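Progress report to Culteck, second period ending July

The money from your grant has gone mostly into the party supplies and paper goods reuse program at the Jevton neighbourhood centre. Spending is on budget except for freight, where we are over by $1,000.

## Lending library

- The lending shelves opened on schedule. Families can borrow plates, cups, tablecloths and bunting for up to 5 days.
- We now have 13 full sets. Two more are waiting on replacement lids for the storage tubs.
- Returns are mostly on time. Late ones are nearly always tablecloths, so we have dropped the rule that they come back ironed.
- The Friday evening pickup is busy and will stay. The morning one will be cut back after July.

## Waste sorting

The Núñez Street depot has agreed to take our clean cardboard. It will not take paper with food on it, and tissue goes in the organics bin under the local rules. We have rewritten the labels in plainer words and put them at eye level.

Balloons are still a problem. We no longer lend or sell them, but people bring their own and leave them behind. The hire form now says to take them home.

Paper tissue and a balloon:
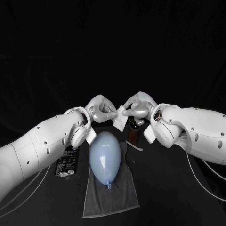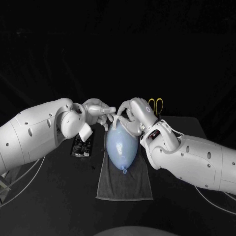

## Next period

1. Finish the last sets and add them to the booking sheet.
2. Get a second freight quote from Prunisness before the next order.
3. Ask the depot for weights by month so we can report them to you.

We would like to move the unspent printing money to freight. Please let us know if that needs a formal request.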